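Thorlacius Code of Practice for Hand-Held Gripper Recording

The Thorlacius Code of Practice, usually called the Thorlacius Code, is a set of voluntary rules for work in which people use hand-held grippers to record movements for later use in training robots. It covers the condition of the equipment, the layout of the work area, the conduct of sessions, and the keeping of records. The code was first issued in March by the Thorlacius working group and is maintained in a single public edition. It has no legal force, although some contracts between laboratories and their suppliers refer to it by name.

Background

Recording with hand-held grippers became common because it allows a person to perform a task directly, without a robot arm in the room. The operator holds a device with fingers similar to those of the intended robot, and a camera on the device records what the fingers meet. The position of the device is tracked at the same time. Recordings made in one building can later be used to train machines in another.

Early practice differed widely from site to site. Finger pads were replaced at irregular times, tracking systems were set up from different reference points, and operators were given different instructions about speed. When recordings from several sites were combined, these differences were difficult to separate from differences in the tasks themselves. Existing safety standards for industrial robots were of limited help, as they dealt mainly with powered arms, guards and stopping distances. The Thorlacius working group was formed to address the matters those standards left out.

Scope

The code applies to any session in which a gripper is held and moved by a person for the purpose of recording. It applies equally to sessions with one operator and to sessions in which several operators share a room. It does not apply to robot arms under power, to remote control of a robot, or to gloves and suits that record the body without a gripper. Sites that carry out both kinds of work are expected to follow the relevant machine safety rules for the powered equipment and the code for the rest.

Equipment

The section on equipment requires each gripper to carry a permanent number and to be listed in a register kept at the site. Finger pads are to be inspected before the first session of the day. A pad must be replaced if its gripping surface is torn, lifted at the edge or worn smooth, and both pads on a gripper are to be replaced together. The replacement is entered in the register with the number of the last recording made on the old pads.

Vent openings in the housing must be kept clear of tape, labels and the operator's fingers. A gripper that becomes uncomfortable to hold through heat is to be withdrawn and may not be returned to use on the same day. Housings may be wiped with a dry or slightly damp cloth. Solvents are not permitted on the pads or near the camera.

Headsets worn by operators are treated as personal equipment for the length of a session. They are to be cleaned at every change of wearer, and the strap is to be adjusted before recording begins. An operator who reports eye strain, dizziness or nausea must be allowed to stop at once and without loss of credit for the session. 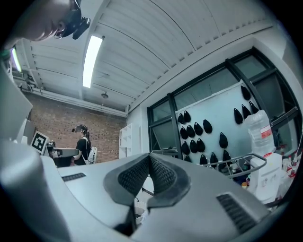

Shared rooms

Where more than one person wears a headset in the same room, the code sets further conditions. Each operator is assigned a working area, and the floor between areas must be free of cables, boxes and loose packaging. Bags and straps worn on the body are to be secured so that they do not catch on tables or shelving when the wearer turns. A person without a headset must be within speaking distance for as long as recording continues.

Marker boards used for tracking are to be fixed upright or flat, as the tracking system requires, and may not be moved between the start and end of a session. If a board is struck or shifted, the recordings made after the last confirmed check are set aside until the position has been measured again. Lighting should be even over the work surface. Large windows are permitted, but the site must note whether blinds were open or closed, as changes in daylight can affect both the recorded images and the tracking.

Drinking water and supplies may be kept in the room. The code asks that they be placed outside the assigned working areas and that open containers be kept off the tables, except where liquid is part of the task.

Conduct of sessions

A session begins with a calibration check, in which the gripper is opened and closed fully and then held still at a known point. The operator then performs the assigned task at a natural pace. The code advises against urging operators to work faster, on the grounds that hurried movements are harder to reproduce on a machine. Mistakes are to be kept in the recording and marked. An operator may not delete a recording, although a supervisor may exclude one with a written reason.

Breaks are required between long runs of the same task. The code leaves the exact interval to the site but requires it to be written down and shown to operators before they begin.

Persons other than the operator are often recorded by the camera on the gripper. The code therefore requires notice at the entrance to the room and written consent from anyone who works there regularly. Visitors who do not consent must be kept out of view, or the recording must be paused.

Records

Each recording is stored with the gripper number, the task name, the calibration result and a code for the operator. Names are held separately. Sites that produce more than 1000 recordings for a single task must review a sample by eye, and above 2000 the review must be carried out by a person who did not supervise the sessions. The choice of sample is left to the site – the code requires only that the method be fixed before the review starts.

Adoption and criticism

Rondon and Wonell were the first firms to state that their sites followed the code. Wonell later published a review of 3585 of its own recordings, of which 1492 had been made before adoption. It reported that the earlier group was more often missing pad replacement entries, but drew no conclusion about the quality of the movements recorded.

Cilach declined to adopt the section on shared rooms, stating that the requirement for a person without a headset was too costly for small sites. Other critics have noted that the code gives no measured limit for pad wear and relies on the judgment of the person inspecting. The working group has accepted this point and listed it for revision. A proposal to extend the code to two-handed recording with a separate device in each hand remains under discussion.

Article last reviewed 2019-09-21.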